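5. Equipment Planning and Budget

The previous section dealt with the task set and how success was scored. We now turn to what it took to equip the work and what we would plan for if we did it again. Most papers on garment handling list the arms and the cameras in one sentence and go on to the results. For a group that already owns the hardware this is enough. For a group that has to write a purchase request it is not, and several of the labs that contacted us after our earlier report asked more about the order list than about the method.

5.1 Starting from the task

We wrote the equipment list after the task list was fixed. The first draft of the budget had been done the other way around. It began with a quote from Horken for a single arm on a rolling base, and the tasks were then cut down to what one arm could do. Folding a towel on a flat table can be done that way. Picking a sweatshirt up off a couch and spreading it in the air cannot, at least not with any method we were able to make work. Figure 4 shows the kind of lift that drove the change: a soft top held at its upper edges by two arms over a sofa, with the fabric sagging between them and the hem hanging unevenly. The height of the grip points, the distance between them, and the room needed on both sides of the seat all became numbers on the purchase request.

The second arm was the largest single change to the budget. It did not simply double the cost of the first. The supplier offered a lower price for a pair, but a pair also needed a heavier mount, a second controller, a longer cable set, and a safety review that covered the shared space between the arms. When these were added in, the discount was gone. We advise other groups to ask for a quote on the complete two-arm setup from the start, because a quote for one arm gives a poor basis for guessing the price of two.

5.2 Reach and payload

Clothing is light, and it is easy to buy too much payload. Our heaviest test item was a bath towel, and any arm on our short list could lift it. What mattered was reach. To hang a long-sleeved top clear of a seat cushion, the grippers have to be well above the cushion and the arms still have to have some bend left in them. An arm that is close to full stretch moves poorly and tends to stop on joint limits. We laid out the working area on the lab floor with tape, placed a chair where the sofa would go, and moved a broom handle through the points the gripper would need to reach. The exercise took one Saturday morning and ruled out two of the models we had been offered, one of them the cheapest.

Payload did come back into the picture in a way we had not planned for. The gripper, the wrist camera, the bracket, and the cables all count against the rated load, and they count at a distance from the flange. On the smaller Makine arm the tool alone used up more than half of what the arm was rated to carry. It would still have worked for clothes. It would not have left room for a heavier gripper later, and we expected to change grippers.

5.3 Grippers and fingertips

The gripper line in the first budget covered the two grippers and nothing else. In practice the fingertips were the part that wore out and the part that decided whether a pull on fleece held or slipped. Brushed fabrics shed fiber onto the pads, and the pads lost grip as the fiber built up. Cleaning helped for a while. We ended up replacing pads on a schedule, and treated them as a supply item in the same way a shop treats sandpaper.

We used 4 pad designs over the course of the project. Two were bought from Steyn and two were molded in house. The molded ones were cheaper per piece, but the time spent making them was not in the budget, and it came out of hours that had been set aside for data collection. A group with no access to a molding setup should plan to buy, and should order enough of one kind to get through a full round of trials. Changing pad material in the middle of a round made the results before and after the change hard to compare.

5.4 Cables, mounts, and other small items

The small items were the weakest part of our planning. Each one was cheap and the total was not. Cable routing at the wrist was the main case. A wrist that turns freely needs slack in the cables, and the slack forms loops that can catch on a sleeve or a couch arm. We went through several arrangements of straps and brackets before trials could run without someone standing by to free a cable. The parts cost very little. The lost days cost a good deal, and on two occasions a connector was damaged and the arm sat idle until a replacement came in from the Masville warehouse.

We now keep a spare of every cable that crosses a moving joint. We also ask suppliers for the bend limits of their cables before ordering, and whether the connector at the tool end can be swapped without opening the arm. Not all of them could answer the second question. Where they could not, we took the answer to be no and budgeted for a service visit.

The mount deserves its own line too. The base we bought first was rated for the weight of the arms but moved slightly when both were extended to the same side. The motion was small enough to miss by eye and large enough to spoil the camera calibration. The replacement was heavier and had to be brought in through the loading door, which then required a work order from the building office. Groups that plan to work on an upper floor should check the floor rating and the elevator before they choose a base.

5.5 The room

Furniture was the cheapest part of the budget and it drew the most questions at review. The reviewers asked why a robotics project was buying a sofa. A couch cushion is soft, it has a rounded front edge, and fabric lies on it differently than it does on a table. Methods tuned on a table did worse when we moved them to a seat, and the drop was large enough that we would not report table results by themselves. The furniture should be in the first budget with a short note on its purpose. Adding it later as a change took us longer than buying it.

Wall and floor surfaces also need some thought. Plain surfaces make it easier to separate the fabric from the background, and this is helpful early on. They also make the results look better than they would in a cluttered home. We suggest setting aside a small amount for rugs, throws, and printed fabrics, to be brought in during the last part of the work.

5.6 Staff time

Our plan assumed 400 hours of operator time for setup, teleoperation, and trials together. The total held, but the split did not. Setup took far more of it than we had allowed, mostly for the reasons given in 5.4, and the trials were shortened to make up for it. The lesson we draw is to budget setup and trials as separate lines with separate totals, so that an overrun in one has to be approved and cannot quietly use up the other.

Training was missing from the plan altogether. A new operator needed 5 sessions before the lifts were steady enough to be recorded. During those sessions the arms were in use and could not be used for anything else. If two people are to be trained, this time has to be counted twice. Staff turnover during a long project makes the figure larger again, and we would add one round of training for every student expected to graduate before the end date.

5.7 Order of purchase

Delivery times varied more than prices did. The arms came first and stood in their crates in the hallway until February, waiting for the base. A better order would have been the base and power work first, then the furniture, then the arms, and the grippers last, once the fabrics to be tested had been chosen. Warranty terms are a further reason to delay the arms - in our case the warranty period began on delivery, and a good part of it ran out before either arm had been switched on.

Figure 4. Two-arm hold on a light gray top above the sofa seat.
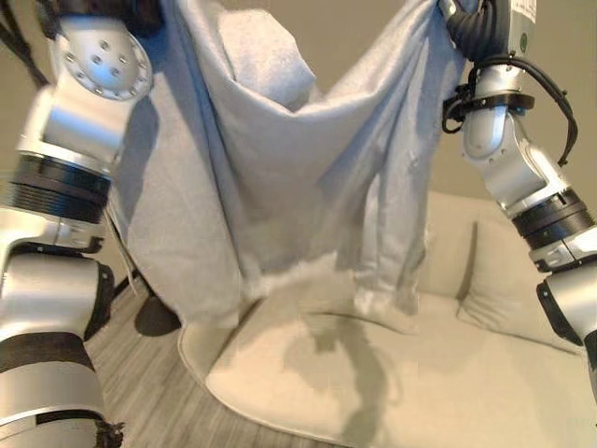
Where the warranty start date can be moved to installation, we recommend asking for this in writing at the time of the quote. One supplier agreed to it at no charge. Another offered it as part of a yearly service plan, which we declined because the plan did not cover grippers or cables, the two items that had accounted for most of our repairs.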